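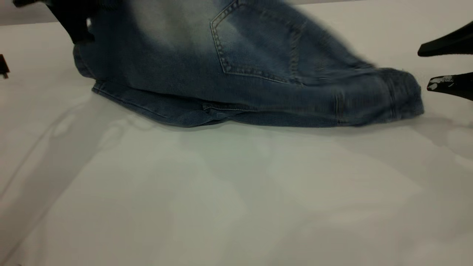
What did the grant pay for between January and June?
Collection, sorting and resale of used clothing at the Pryor depot, plus the first round of fiber testing on garments that could not be resold.

Skurnano Textile Reuse Project
Progress report to the Harnamico Fund, second reporting period
19/08/2019
Prepared by Anathi Shabalala

We use cookies to remember your settings. Accept | Manage preferences

1. Collection

Five collection points were in service for the whole period. The point outside the Justia store was moved to the rear parking lot in March at the store's request, and intake there dropped for a month before returning to its earlier level. Total intake from all points was 2060 kg. Bags are weighed on arrival and again after the contents have been sorted, and the figure given is the second weight. Moisture accounts for most of the difference between the two.

Shoes and bedding are still excluded. Signs on the bins were revised in February to say so in larger type. Bedding continues to arrive and is passed to the municipal contractor unsorted.

2. Sorting

Garments are graded A (resale), B (repair, then resale) or C (fiber recovery). The written grading guide was reissued in April with a separate page for denim, where the old wording on fading had caused the most disagreement between sorters. Under the new wording, fading alone does not lower a grade. Broken seams, worn-through fabric at the thigh and failed zippers do. Elastane content is taken from the care label where one is still attached; garments with no label go to C unless the sorter is confident of the material.

Bheki Nkuna ran a repeat-grading check in May. A batch of 100 garments was graded by two sorters working separately. They disagreed on 3, all of them between A and B. The check will be repeated with knitwear, which we expect to be harder.

3. Fiber testing

Wian Pretorius has completed the shredding trials on grade C cotton. Fiber length after one pass was acceptable for insulation felt but too short for yarn. A second pass shortened it further and has been dropped from the procedure. Metal removal is still done by hand — rivets and buttons damaged the blades twice in February — and it remains the slowest step. We have asked for a quote on a cutting press and will report the price when we have it.

Blended fabrics were not tested. The supplier of the sample kits delivered late, and the work has been moved to the next period at no added cost.

4. Staffing and spending

One part-time sorting post was vacant from January to the end of March. The unspent wages were used for shelving and for replacement blades, as agreed by letter. All other budget lines are within their limits. A full statement is attached as Annex B.

5. Next period

Blended fabric tests, the knitwear grading check, and a decision on whether to keep the rear-lot collection point through winter. The lease on the depot comes up for renewal and we expect to sign on the same terms.

Comments (3)

Theano Zervas
Is the 2060 kg before or after the bedding is taken out? Annex A reads as if it is before.

Anathi Shabalala
After. The heading in Annex A is wrong and will be corrected.

Sizwe Radebe
Please send the blade invoices separately from the shelving. They were scanned as one file and our system has logged them under a single code.

Contact | Privacy | © 2019 Skurnano | Back to top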